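Morness group reports fewer stuck pieces in bin picking tests

Tuesday, September 24, 2019
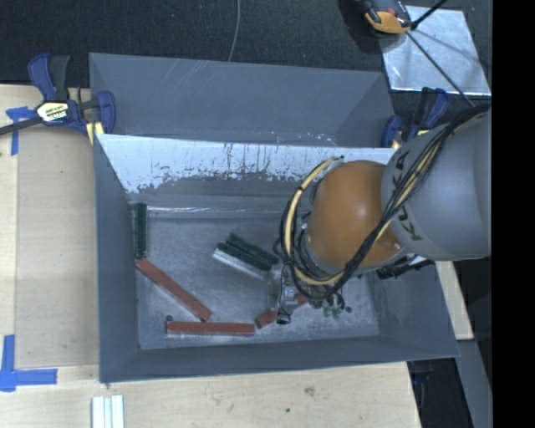

A four-person group at the Morness robotics lab has published results from a study on how a robot arm should clear a bin when the pieces in it lie against the walls or on top of each other. The paper covers 762 grasp attempts made between March and the end of the summer.

Picking from the open floor of a bin is fairly well understood. Pieces that rest along a sloped side are harder, as the fingers have little room to close and the wrist can run into the wall. The group's method, called Prultik, scores each possible grasp twice, once for the hold on the piece and once for the path out of the bin. If both scores are low, the arm pushes the piece toward the middle and looks again.

"Most of our early failures were at the walls," said Rekha Bangera, who led the work with Umut Tekin. "The push costs a few seconds, and we get that back by not having to stop."

Each trial ended when the bin was clear or after 60 attempts. With the push turned off, the arm left 61 pieces behind over the whole test series. With it on, the number fell to 2.

Alper Eren, who wrote the planning software, said long bars are still the slowest to plan for. The arm often chooses to move them twice before lifting.

The group plans to repeat the tests with mixed metal parts supplied by Vornico. Dušan Kadrić will run that part of the project, and the code will be released once it is finished.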